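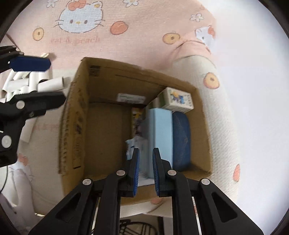 A box that's half empty ships fine as long as the tape is good, my sister-in-law told me over the phone, and she said it like it was settled science. I don't buy it. I also don't buy what the counter at the Prerkmont Parcel place told me, which was that any box with empty space in it has to be stuffed to the top or they "can't be responsible." They happen to sell the stuffing.

So I'm asking people who have shipped things and opened things.

I have a brown cardboard box, already used once. Everything I'm sending fits in one half of it. The other half is bare cardboard, right down to the floor. It's going from Fenley to Merrick by ground, and nothing in it is glass or worth very much, but I'd like it to arrive in the condition it left in. One side has a rough edge where you can see the corrugated layer. There's old printing on the walls, and down low on the inside there's a white label I can't be bothered to peel.

What I'd like to know:

Is it bad to have all the weight on one side, or is that one of those things people repeat? The box doesn't know which half is which.

Is the filler they sell at the counter any better than newspaper? They wanted to put me onto something called Truvosero, air pillows in a sleeve, and the leaflet says it "eliminates transit movement." I have doubts about the word eliminates.

Does the leftover label on the inside matter? I was told flatly that it would send my box to the wrong state. It's on the INSIDE.

And is it better to cut the box down or find a smaller one? Every smaller box I have is too shallow by a finger's width, naturally.

Please don't tell me to buy a new box unless you can say why.

Posted by halfabox, October

tapegun_rita_no_more

I packed orders for a small mail-order outfit for 16 years, so take this as one packer's opinion with a sore wrist attached.

Weight on one side does matter, though less than they make out. A lopsided box won't explode. What happens is that whoever lifts it picks it up level, it tips toward the heavy side, and the corner gets knocked on the belt or the floor. Do that at every handoff and you get a crushed corner. Then there's the empty half. With nothing under it, that's where the lid caves when another box lands on top. The lid sags, the tape seam opens a little, and your stuff has somewhere to slide. Your sister-in-law is giving tape too much credit. Tape holds the flaps together and does nothing to hold the flaps up.

What I'd do with yours, in this order:

Move the contents to the middle. People leave them where they landed and then stuff the gap, so you get a firm lump against one wall with no padding on that side at all. Pull everything over so there's space all the way around, then fill the space.

Fill with crumpled paper, and crumple it hard. Most people make big soft balls that look full and then go flat the first time something leans on the box. Close the flaps with your hand and press. If the middle sinks, open it up and add more. Then pick the box up and tilt it side to side. If you hear or feel anything travel, you aren't done.

Air pillows are okay. They're light, which saves you a little if you're paying by weight. They're poor at holding something heavy in place, because the heavy thing shoves them out of the way, and if one pops you're back to a gap. I never used the Truvosero kind and I'd be suspicious of the word eliminates too. For clothes, books and kitchen odds and ends I'd use newspaper in a grocery bag so the ink stays off things.

The rough edge: press on it with your thumb. If the wall is still stiff, run a strip of tape down it and move on. If it bends like a wet cracker, that's your reason to get another box, and you did ask for a reason. A soft wall can't be fixed with filler.

The inside label won't do anything at all. Nothing reads it with the box shut. It's the outside you need to worry about. Cover or black out any old barcodes and addresses out there, every side, and the bottom too.

boxwatcher100

just cut it down. score the corners, fold the walls in, tape. takes 2 minutes. I've mailed 100 boxes like this and never lost one

halfabox

How do you know you never lost one? Did all 100 people write back? Also, if I score the corners on a wall that already has a rough edge, I've got four weak places where I had one. I'm not saying it doesn't work. I'd just like to hear from somebody who was on the receiving end.

boxwatcher100

they would have complained

my family complains about everything

merrick_basement

I've been on the receiving end plenty, since my relatives send me things in whatever box is closest to the door. I agree with most of the long answer and disagree with one bit.

Cutting down is fine if what you really have is too much height. It does nothing for too much width, and width is what you described: full on one side and bare on the other. You'd be lowering the lid on the right half and still have a hole in the left. To make a box narrower you have to take it apart at the glued seam, and by then you've made a worse box than anything you could get free behind the grocery store.

Where I'd disagree is moving everything to the middle. For a light load, sure. If it's a bunch of small separate things, I'd leave them together and build a wall instead. Cut a piece of scrap cardboard as wide as the box, fold the ends so it grips, and stand it up between your stuff and the empty part. Then pack the empty part tight with paper behind it. I've had boxes arrive like that and everything was where the sender put it. I've had "floated in the middle" boxes where the small stuff had worked down through the paper to the bottom, and I was fishing it out of newspaper for half an hour and nearly threw a piece away.

On the counter's rule about filling to the top: I think they're right and I think they're also selling filler. Both can be so. Ask them to show you where it says they'll pay out if you use their pillows. I asked once, around 4 in the afternoon with a line behind me, and got a very long look and a brochure. The brochure claimed 1,000 "satisfied shippers" and didn't mention paying anyone.

I'd still take the inside label off if it comes easily. It won't misroute anything, that's nonsense, but if the outside label gets torn off, somebody may open the box to find out where it belongs, and then an old label with some other address is the first thing they see. Put a slip of paper with the right address on top of the contents before you close it. Costs nothing.

halfabox

The slip of paper is the first piece of advice in all of this that I can't find anything wrong with. Doing that.

I pressed the rough side with my thumb as told and it's stiff, so the box stays. I'm trying the cardboard wall, though I'd like it noted that the two sensible answers contradict each other. Everything slid a bit on the tilt test before I put the divider in. With the divider and a lot of newspaper I can't feel anything move. Whether that survives a truck, I couldn't tell you. Not marking this solved until it gets to Merrick.

tapegun_rita_no_more

Divider's fine by me for small pieces. Tape the bottom seam again while it's empty, if it isn't too late. Used boxes usually give out there first.

halfabox

It's too late. I'm taking it all out again.

Filed under: Home & Household > Packing and Mailing > Reusing boxes, filler, labels

We use cookies to remember your sign-in and your reading preferences. By continuing to browse you accept this. Manage settings

Contact us | Community rules | © Household Help Exchange | Back to top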